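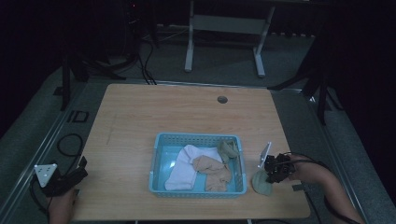
A reader at Bakstead asks whether laminated bulletin board letters can be cut before they go through the pouch, and reports that hers peeled at the corners by July. They can, but the film must then be trimmed with a sealed margin left on every side. Cutting through the finished laminate exposes the paper edge, and humid air enters there.

Notes on preparing printed display sets for a classroom or Primary room

Paper. Use matte cardstock for letters and headers. Ordinary copy paper curls in the pouch and shows the board color through the back.

Printing. Set the scale to 100 percent and turn off "fit to page" in the print window. Editable files should be filled in, saved under a new name and closed before printing — some readers drop the typed text if the form is still open.

Laminating. Let the machine reach temperature, then run one empty carrier sheet to clear dust off the rollers. Feed the sealed edge first. Leave a gap of 6 mm between pieces that share a pouch.

Cutting. Allow the sheet to cool flat under a book. Long straight edges go in the trimmer, curves go to scissors. Turn the paper, keep the blades still.

Mounting. Staples hold best in cork and fiberboard, set at a slant so they lift out without tearing the film. On painted walls use removable putty, and test a small spot first. The Fillik putty left an oily ring on flat paint. The Cernine strips did not, though they failed on textured block.

Storage. File each set upright in a large envelope with the title on the short edge. A box of 1000 staples covers 40 headers with plenty left for repairs.

Updated 17 May 2020. Template sizes for the Alvarado border set are on sheet 1474.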